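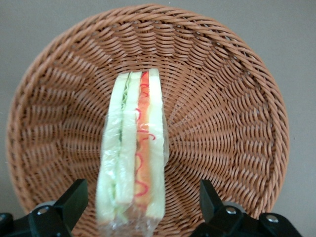 How long should bread dough proof in a basket if the kitchen is cold?

Go by the dough and give it longer than the recipe says. In a kitchen in the low sixties, a loaf that wants two hours in summer may want four, and it is ready when a floured finger leaves a dent that fills back slowly and only part of the way.

Thread: Cold kitchen, sad loaves
Home Baking > Bread and Rolls

brusden_baker
Original poster

Hello everyone, and thank you in advance for putting up with a long post. We moved to an old house up the hill in Brusden and I love it dearly, but the kitchen faces north and even now in May it is chilly in there until the afternoon. My bread was fine in the apartment. Same flour, same starter, same hands! Since the move I get loaves that burst along one side and have a tight gummy stripe along the bottom.

I make a plain white sourdough with a little rye in it. I mix at 7 in the morning, fold it four times or so, shape it at lunch, and bake around 80 minutes after it goes in the basket, which is what my old recipe card says. The card came from my aunt and I have never argued with it before, so please be gentle.

Morgan_crumb

Welcome! Your aunt's card was written in your aunt's kitchen, bless her. A side blowout and a gummy bottom together say underproofed to me, and I would bet most of the trouble happens before you ever shape it. Let the dough sit in the bowl until it has grown by half or a bit more and wobbles when you nudge it. If that takes until 4 in the afternoon, then it takes until 4.

I'd also write down the dough temperature when you finish mixing. Mine was 18 C (mid sixties for the Fahrenheit crowd) all winter and I couldn't understand why nothing moved.

rizwan_ghauri

I'm going to disagree a little, in a friendly way. The bowl time matters, sure, but I don't like telling a new poster to wait for "wobbly." Wobbly means nothing until you've seen it twenty times. Get it warm and keep the schedule. Use warmer water in the mix, put the bowl in the oven with only the light on, and leave the door open a crack if it gets too cozy in there. I aim for 21 C at the very least and I'm happier above that. My whole family eats at six and the bread does not get a vote.

Morgan_crumb

Rizwan, we have had this conversation before, haven't we — and I still say a slow dough tastes better. But I'll give you the oven light. I use it myself when company is coming.

Loken

Can I ask about the starter? You say it's the same one, but if it lives on the counter in that kitchen it's cold too, and it may be going into the dough half asleep. I feed mine the night before and again at breakfast, and I don't mix until it has domed up and smells like yogurt. That one change did more for me than any amount of fussing with the final proof.

Also, a question about scale. Are you making one loaf or two? A big lump of dough holds its warmth better than a small one. I bake 2000 grams at a time and split it, and the big batch always gets going faster than the little test loaves.

brusden_baker
Original poster

Oh my, thank you all! One loaf, Loken, and a smallish one, as there are just the two of us and the dog isn't allowed any. The starter lives on the windowsill because I liked how the jar looked there. I am moving it to the top of the fridge tonight.

Amândio Vilela

Good evening from another cold house. My mother covered her dough with a wool blanket and I do the same, with a towel underneath to keep the fluff out. I don't own a thermometer. Before shaping I look at the edge of the dough where it meets the bowl. If it curves down and there are bubbles, I go ahead, and if it sits flat I go and do something else.

One thing about the last rise: if you run out of day, put the shaped loaf in the fridge, well covered, and bake it in the morning. It scores much more easily cold. But don't do this to rescue a dough that hasn't risen in the bowl, or you will have a cold brick for breakfast.

rizwan_ghauri

I agree with every word of that except the part about not owning a thermometer.

zirnow

Jumping in on the gummy stripe. How soon are you cutting it? I ruined loaf after loaf by slicing it hot with the butter already out. Rye holds on to moisture, too, so even a little bit will punish you for hurrying.

brusden_baker
Original poster

Zirnow, I plead guilty, the butter is always out. I'll try the oven light and the fed starter first and leave the blanket for next time so I know which one helped. I'll post how the inside looks once it has cooled all the way.

Morgan_crumb

Please do, and tell us what time you ended up shaping it.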